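Dilruba Kodikara
Jun 30, 2024

Thread on the coolant temperature problem in my car, for anyone with the same one. It took me most of a week to sort out and most of that was chasing the wrong part.

The car is a Toltus wagon. Temperature gauge worked fine all winter. In December I had the thermostat done at the shop in Brurkbridge and never thought about it again.

Then the gauge started dropping to cold in the middle of a drive. Sometimes it came back after a few minutes. The radiator fan would run at full speed the whole time the gauge was down.
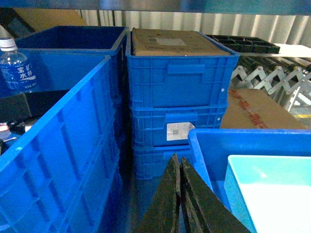
Why would the fan run if the gauge says cold?
The engine computer no longer trusts the sensor reading, so it turns the fan on to be safe. The gauge on this car gets its number from the computer, and it drops to the bottom when the signal is bad.

First thing I did was read the codes. One stored code, coolant sensor circuit high. High here means high voltage. On this kind of sensor resistance goes up as it gets colder, so an open wire looks to the computer like a very cold engine.

I bought a new Akanda sensor anyway, because it was cheap and the old one was original. Swapped it with the engine cold. Lost a little coolant, topped it off. Drove 7 miles and the gauge dropped again.

So I got the meter out, which I should have done before buying parts.

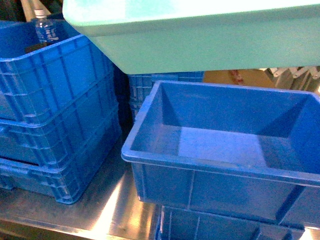
With the connector unplugged and the key on, you should see close to 5 volts between the signal wire and ground. I had that. Then I moved the harness by hand where it goes over the bracket next to the battery tray, and the voltage went away. Let go, it came back.

That also told me the old sensor was probably fine. I checked it on the bench later. It read 636 ohms in hot tap water and climbed steadily as the water cooled, with no jumps. Kept it as a spare.

Peeled back the tape on the harness. The signal wire had rubbed through on the edge of the bracket. A few strands were still holding and the copper had gone green.

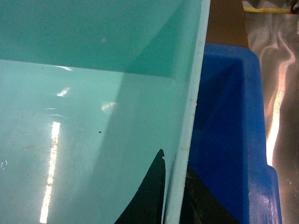 Blue-green plastic bin, inside and rim

For the repair I cut back to clean copper on both sides and put in a short piece of new wire, same gauge. Crimped it, then heat shrink with glue in it. Don't just wrap it in tape. Tape near the engine turns to goo in one summer.

Then split loom over that whole section, and I moved the clip so the harness sits clear of the bracket.

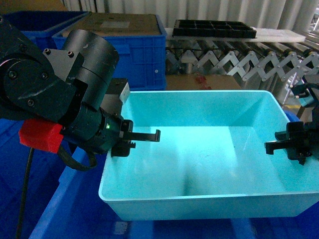

Cleared the code and drove it to Clomorwood and back, 52 miles, half of it in traffic. Gauge stayed in the middle. Fan came on and went off like it should.

It has done 500 miles since then and no code has come back.

Someone asked about the wiring diagram. Mine is from the library's repair manual. The coolant sensor is drawn as a resistor with a line through it and a small t next to it. Two wires, signal and ground. Colors vary by year, so go by pin number.

If your connector has three wires, yours may have a separate one for the gauge, and the voltages I gave may not match. Check the manual for your year before you test anything.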